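Der Preis, den es nie gab

Wer eine Küche kauft, bekommt Rabatt. Wer keinen Rabatt bekommt, hat sich verlaufen und steht in der Bettenabteilung. Über das merkwürdige Rechnen einer Branche, die ihren Kunden gern etwas schenkt

6. Oktober 2025

Im Gewerbegebiet von Nanudow hängt ein Banner quer über der Fassade des Küchenhauses Cultari. Die halbe Küche geschenkt, steht darauf, nur noch bis Monatsende. Das Banner hing dort auch im Sommer, und wenn die Leute im Ort sich richtig erinnern, hing es schon im vergangenen November. Welches Monatsende gemeint ist, lässt die Schrift offen.

Drinnen gibt es Kaffee und ein Glas mit eingewickelten Karamellbonbons. Man wird gebeten, Platz zu nehmen und erst einmal zu erzählen. Wie lebt man so, kocht man viel, hat man Kinder? Die Fragen sind freundlich und sie dauern. Über Geld wird in der ersten Stunde kaum gesprochen, allenfalls über einen Rahmen, in dem man sich »wohlfühlen« würde. Wer eine Zahl nennt, hat übrigens schon verhandelt, und zwar gegen sich selbst.

Danach wird geplant. Schränke wandern über den Bildschirm, die Spüle rückt unter das Fenster, der Hochschrank wird gegen zwei Auszüge getauscht. Am Ende druckt jemand ein Blatt aus, auf dem eine erschreckende Summe steht. Sie wird durchgestrichen. Darunter steht eine weniger erschreckende Summe, und der Kunde, der eben noch an einen Umzug in eine möblierte Wohnung dachte, atmet auf.
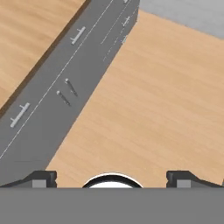

Mattes Grau mit hellen Fugen: die Front eines Küchenschranks.

Die durchgestrichene Summe ist der eigentliche Gegenstand dieses Textes. Woher kommt sie? Bei einem Fernseher lässt sich das halbwegs klären, man tippt die Modellnummer ein und sieht, was andere verlangen. Eine Einbauküche hat keine Modellnummer. Sie besteht aus Korpussen, Blenden, Sockeln, Scharnieren, einer Platte mit Ausschnitten und einer Reihe von Geräten, und jedes Haus setzt sie anders zusammen. Selbst die Fronten tragen im Handel gern andere Namen als beim Hersteller. Was in einem Studio »Nordlicht« heißt, kann im nächsten »Kiesel« heißen und aus demselben Werk stammen. Vergleichen soll man das offenbar nicht können.

Die Verkäufer widersprechen da natürlich. Der Listenpreis sei ein Richtwert, sagen sie, der Nachlass das Ergebnis guter Einkaufskonditionen. Das mag im Einzelfall stimmen. Es erklärt nur schlecht, warum die Konditionen immer gerade diese Woche so gut sind und warum sie besser werden, sobald man nach der Jacke greift.

Für diesen Artikel haben wir dieselbe Küche zweimal planen lassen, einmal bei Cultari und einmal beim kleineren Studio Khumalo am anderen Ende der Stadt. Gleicher Grundriss, gleiche Zahl an Schränken, Geräte der gleichen Klasse. Bei Cultari summierten sich die Nachlässe auf bis zu 2808 Euro, je nachdem, ob man noch am selben Tag unterschreiben wollte. Khumalo gewährte gar keinen Rabatt. Der Endpreis lag dort trotzdem niedriger, um 754 Euro. Ein Beweis ist das nicht, dafür ist eine Küche zu wenig, und beim nächsten Grundriss mag es andersherum ausgehen. Aber wer das Blatt mit der durchgestrichenen Zahl allein auf dem Tisch liegen hat, würde schwören, das bessere Geschäft liege im großen Haus.

Mit Dummheit hat das wenig zu tun. Der Mensch kann schlecht beurteilen, was eine Sache wert ist, die er ein- oder zweimal im Leben kauft. Also hält er sich an das, was danebensteht. Steht eine hohe Zahl daneben, wirkt die niedrigere vernünftig. Jeder Händler auf jedem Basar weiß das, und auf dem Basar weiß es auch der Kunde. Im Küchenstudio, zwischen Pendelleuchten und Broschüren auf schwerem Papier, vergisst er es leichter.

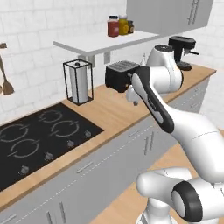
Hinzu kommen die Dinge, die auf dem Blatt gar nicht stehen. Die Lieferung in ein oberes Stockwerk. Der Anschluss von Herd und Wasser, den das Montageteam je nach Haus übernimmt oder eben nicht. Der zusätzliche Ausschnitt für eine Steckdose, die beim Planen vergessen wurde. Die Wangen und Passleisten, ohne die ein Schrank an einer krummen Altbauwand aussieht wie bestellt und nicht abgeholt. Jeder dieser Posten ist für sich vertretbar. Ärgerlich ist der Zeitpunkt, zu dem man von ihnen erfährt, nämlich wenn die alte Küche schon beim Wertstoffhof liegt.

Und dann die Geräte. In vielen Angeboten ist eines davon kostenlos, meistens der Geschirrspüler. Man möge einmal fragen, was die Küche ohne den kostenlosen Geschirrspüler kostet. In Nanudow löste die Frage längeres Klicken aus. Die Antwort lautete schließlich, die Küche werde dann teurer, da das Paket entfalle. Weniger Ware, höherer Preis. Es wurde mit vollkommen ruhiger Stimme vorgetragen.

Auch die Finanzierung verdient einen zweiten Blick. Zwei Jahre ohne Zinsen, das klingt nach einem Geschenk, doch irgendjemand bezahlt auch dieses Geld. Wer bar oder per Überweisung zahlt und fragt, was die Zinsen wert sind, die er gerade nicht in Anspruch nimmt, bekommt manchmal etwas heraus. Ungefragt bekommt er nichts. In beiden Studios kam das Thema von unserer Seite auf den Tisch.

Ob sich daran etwas ändert? Einige Häuser werben inzwischen mit Festpreisen. Das ist angenehm zu lesen, allerdings ist ein fester Preis zunächst nur fest und deswegen noch kein guter. Auch der Onlineplaner Ceromov, der mit gläserner Kalkulation wirbt, zeigt Einzelpreise für Schränke und Platten, fasst Griffe, Sockel und Beleuchtung aber unter »Ausstattung« zusammen. Ausgerechnet dort, wo man gern hineingesehen hätte, ist das Glas beschlagen.

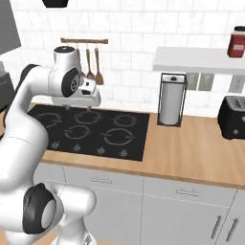 Ohne Rabatt verkaufe man eben weniger, heißt es bei Khumalo. Die Leute gingen mit dem ehrlichen Preis aus der Tür und kämen mit einem Prospekt der Konkurrenz zurück. »Dann soll ich auch etwas durchstreichen. Ich könnte morgen auf alles die Hälfte draufschlagen und wäre beliebter.« Man habe das im Studio ernsthaft besprochen und sei sich noch nicht einig.

Das ist der unbequeme Teil der Geschichte. Die Mondpreise leben auch davon, dass wir sie gern sehen. Ein Nachlass lässt sich beim Abendessen erzählen, ein angemessener Preis eher nicht. Wer im Freundeskreis fragt, was die neue Küche gekostet hat, hört erstaunlich oft, was sie hätte kosten sollen.

Was hilft, ist mühsam. Den Plan mit allen Maßen mitnehmen, auch wenn er angeblich das Haus nicht verlassen darf. Die Geräte einzeln auspreisen lassen und prüfen, ob man sie anderswo kaufen könnte. Die Montage schriftlich festhalten, mit Stockwerk und Anschlüssen. Eine Nacht schlafen. Der Preis, der nur heute gilt, war bei Cultari nach unserem Besuch noch zu haben, telefonisch und mit einer Besteckschublade als Zugabe.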